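Housekeeping Practice, Unit 2: Cleaning Light-Colored Work Surfaces
Handout for the Wednesday group
Prepared by Daryna Stasiv

Please read these notes before you come to the practice room. Last time we spoke about floors, and several of you asked why a white table needs its own lesson. The answer is simple: on a white surface the guest sees everything. A crumb which disappears on a brown counter looks like a small insect on a white one.

1. Look first

Do not start with the cloth. Stand at the short side of the table and bend down until your eyes are near the level of the surface. Move your head slowly from left to right. Dry particles show as dark points, and grease shows as a dull place where the shine is missing. Then walk to the other side and look again. A shadow can hide a dark flake very well, so change your position or move the lamp before you decide that the area is clean.

2. Dry before wet

This is the rule which students forget most often. Loose dirt must leave the surface dry. If you put a wet cloth on crumbs, flakes or dust, you make a gray paste, and you push this paste into every corner. For the dry step you may use a soft brush, a dry microfiber cloth folded in four, or a hand vacuum with the brush head. 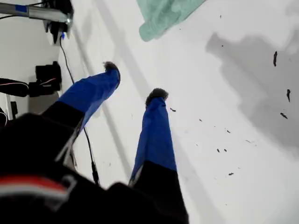 Work toward yourself, in straight lines, and let each line cover a little of the one before. Do not make circles. With circles the small specks only travel around, and the light ones jump away from the cloth. Collect everything at one edge and take it into a dustpan — never into your hand, and never onto the floor which your colleague has just finished.

3. Grooves and joints

Many tables have a groove or a small step where two parts meet. Always clean along the line. If you wipe across it, the edge catches the crumbs and keeps them. A dry, flat brush is enough in most cases. For old dirt, wrap a thin cloth around a wooden stick and pull it slowly from one end to the other.

4. Wet cleaning

Use warm water with a few drops of neutral soap. Wring the cloth well, it should be damp and should not drip. Wipe once with soap, once with clean water, and dry at once with a second cloth. No scouring powder, please. The scratches are too small to see on the first day, but later they hold coffee and ink.

Homework

Choose one light surface at home and clean it by the steps above. Write half a page: what you saw before, what you used, and what remained after the dry step. Demyd Bondarchuk and Maricica Văduva will present theirs first. Brian Mwakyusa has the key to the supply cupboard if you need to borrow a brush.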